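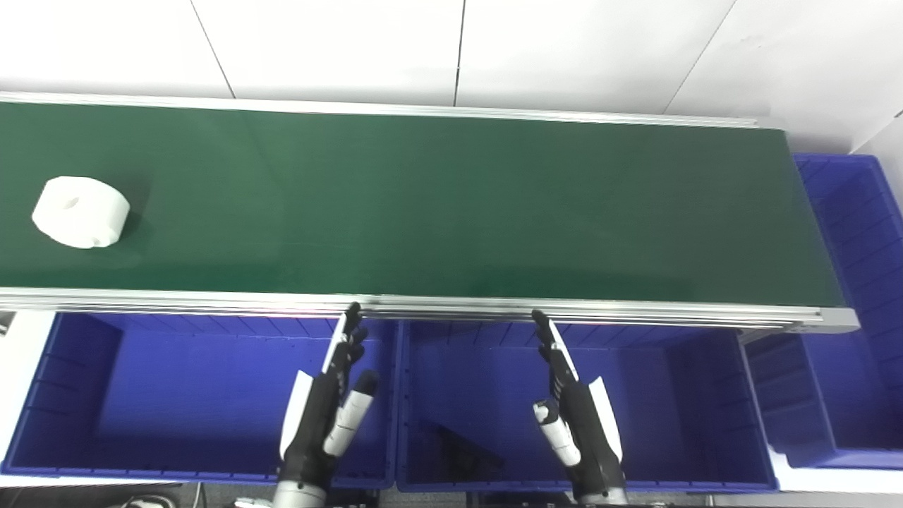

Do you really need a bin at the end of a small packing belt?

You need one at the end and more along the side, unless you enjoy picking parcels up off the floor. I learned that my first January and I have the sore back to show for it.

November 30, 2020
Posted by the Clavbridge packing bench

1/ OK so a few of you asked how I set up the sorting end of my little shipping corner, and I have coffee and half an hour, so here goes. Long thread, sorry!

2/ Quick background: I ship craft supplies, mostly small light stuff. On a slow day it's 35 orders. The week before the holidays last year I hit 232 in one day and did the whole thing on a folding table. Never again.

3/ The belt was the big purchase. Green top, aluminum sides, bought secondhand from a place called Stevari that was clearing out a back room. I went back and forth on it for a month and then bought it in about four minutes.

4/ Bins! Mine are the big blue plastic ones and they sit side by side right under the near edge of the belt. Open tops, no lids. I did buy lids. The lids live in the garage now.

5/ Why so close? Because I kept walking. Two steps to the bin, two steps back, all day long. Push them right up against the frame and you just reach and drop - your feet stay put.

6/ Fewer things on the belt is better. I used to load it up end to end because it felt productive, and then I'd grab the wrong thing and have to open a sealed mailer (the worst feeling). Now I put down one item, deal with it, put down the next.

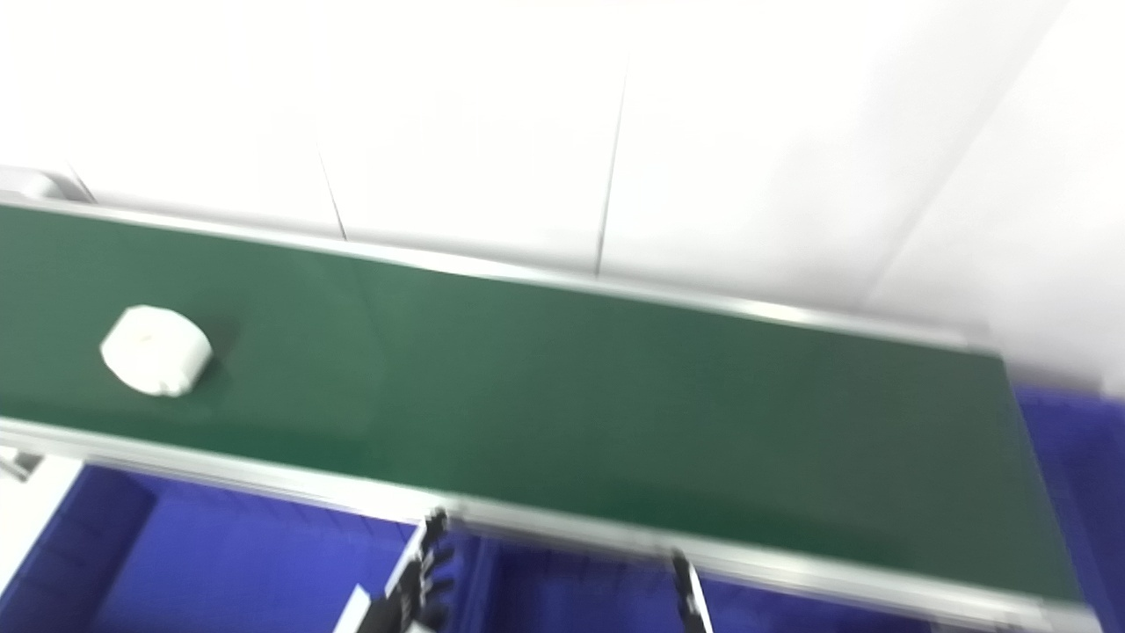

One white item on the green belt, over toward the left.

7/ White on dark green is super easy to spot, by the way. I tried a black mat on my old table and my navy pouches just disappeared on it. If you sell dark stuff you may want a lighter top.

8/ Somebody always asks about round things. Yes, they roll. Lay a spool on its side and it will go for a wander the second the belt starts. I stand mine on the flat end if I can, and if I can't I turn it so it would roll along the belt and not off the side.

9/ Soft things are the opposite problem. They don't go anywhere but they sag, and a saggy corner can catch on the side rail. Tuck the corners under before you let go.

10/ Cleaning: damp cloth on the belt, dry cloth on the rails. I used Cuton spray for a while and it left streaks all over the aluminum, so I quit. Warm water and a drop of dish soap has been fine.

11/ Labels go on BEFORE anything touches the belt. I bought 594 of the wrong size from Bech (my fault, I didn't read the listing) and I'm still using them up on the inside flaps.

12/ Goal for this season is 200 orders in a day without dropping one on the floor. Will report back. Tape guns are a whole other thread and I have opinions.

Comments (3)

packratmama: The lids in the garage, I feel so seen. Mine are under the bed.

smallshopdiaries: Do you wash the bins out or just wipe them? Mine get so dusty at the bottom.

tinytwine: Please do the tape gun thread!!

We use cookies to remember your settings and count visits. Accept | Manage choices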